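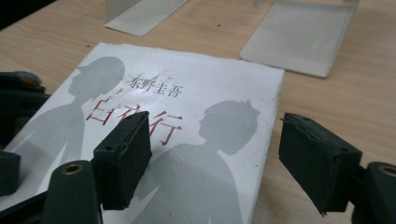 Montserrat Ledesma wants to know why the pads never get a line of their own in anybody's budget, when everyone in the lab is forever asking for more of them. Good question, and she sent it in before I'd even posted the slides, so I'm going to start there and let the rest of these notes catch up.

Notes for Unit 2: Planning and buying for a small handling setup

My short reply to Montserrat is that pads get lost because people budget by the box. You order a gripper, it comes in one box with one price, and you type one number into one row. Then the surface that touches the book (or the mug, or the bag of rice) starts to fray and you're paying for new foam out of whatever is left over. I did this myself the first time I ran a lab budget and I spent most of January begging for glue money.

So, rule for this course: a row for the tool, a row for the things on the tool that wear out, and a row for the hours somebody spends changing them. Please keep them separate even if your department's form doesn't want you to. You can always add them up at the end.

What you're buying, and in what order

Start with the objects. I mean it, before you open a single catalog! Write down what has to be picked up, how heavy it is, how wide, how slippery, and which side you can get at. Books are my favorite class for this because they look so easy. A paperback lying flat gives you almost nothing to close on from above except its full width, and then the cover wants to bow. A thick hardcover is a kinder shape, but it's heavier and the jacket can slide around over the boards. Same novel, two editions, two pretty different purchase lists.

For each object I want these from you:

Width at the place you plan to grip it
Weight, on a real scale please
What the surface is (bare paper, glossy jacket, cloth)
How much damage the owner will put up with

That last one gets skipped every year. If you're handling copies that came from a library sale, scuffs are fine. If the books belong to a collection, soft pads stop being optional and you should price the good ones.

Opening width comes next. Take your widest object and add room on both sides, because a person steering a hand-held tool doesn't come in perfectly centered and neither does an arm. Folks in last year's group bought to the exact width of their biggest box and then couldn't get around it without nudging it first. They were good sports about it, but the money was gone.

The worked budget

We'll use the Haven project for this, since you all have the folder. Haven is the book sorting plan that Xóchitl Quezada and Elvia Quintero wrote up, and they've been nice enough to let me pick it apart in public.

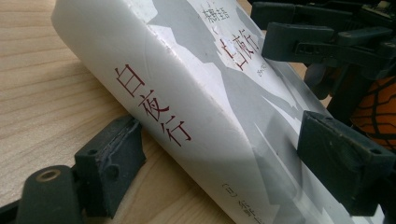
Their first draft came in at 2050 dollars, and it covered 2 hand-held grippers, mounts, a table and the test books. I liked it a lot. It was clear and it was dated and the quotes were attached. What it didn't have was anything at all for wear, or for spares, or for the afternoon it takes to swap a set of pads and check that both sides still line up.

When they went back and did the second pass, the extras came to 826 dollars. Look at how big that is next to the first figure and then go look at your own draft (I'll wait). Part of it is pad material, part is brackets, and the biggest piece is time, which Elvia had been giving away for free because she likes doing it. Lovely of her, but the next person might not like doing it, and a plan should survive a change of people.

A few things I'd copy from their second version:

They priced pads by the sheet and wrote down how many pads they get from a sheet.
They bought one spare bracket per side, because left and right parts aren't always the same part and you will break the one you don't have.
They kept a cheap paper log by the table. Date, which pad, what was wrong with it. After a month or so you know your replacement rate and you can stop guessing in the budget.

And one thing I wouldn't copy: they bought all their test books new. Go used, go mixed, get a few in languages you don't read, get some with bent corners. You want the range.

Comparing quotes

In class we'll put the Sudix quote and the Parri quote side by side. Sudix is cheaper up front. Parri includes a spares kit and a longer warranty, but shipping is extra and it's down in the small print. Fill in the comparison sheet yourself before you come, and don't peek at what Kacper Grabowska posted on the board until you've finished yours. He made a good case for Parri and I'd like to hear somebody argue the other way.

Things to ask either seller, in writing:

Can I buy the pads alone, and how long do they take to arrive?
Are the threaded inserts a standard size?
Will this year's parts fit next year's model?
Who pays shipping on a return?

If they can't tell you the insert size, I'd get nervous.

For next time

Bring a one-page budget for your own project with the three rows I asked for, plus your object list. Azucena Serrano has the scale and the calipers, so find her before noon if you need to weigh anything. The Nodia reading is short, but the table near the end is the part we'll use, so print that page. Pencil is fine for the budgets. We'll be crossing things out.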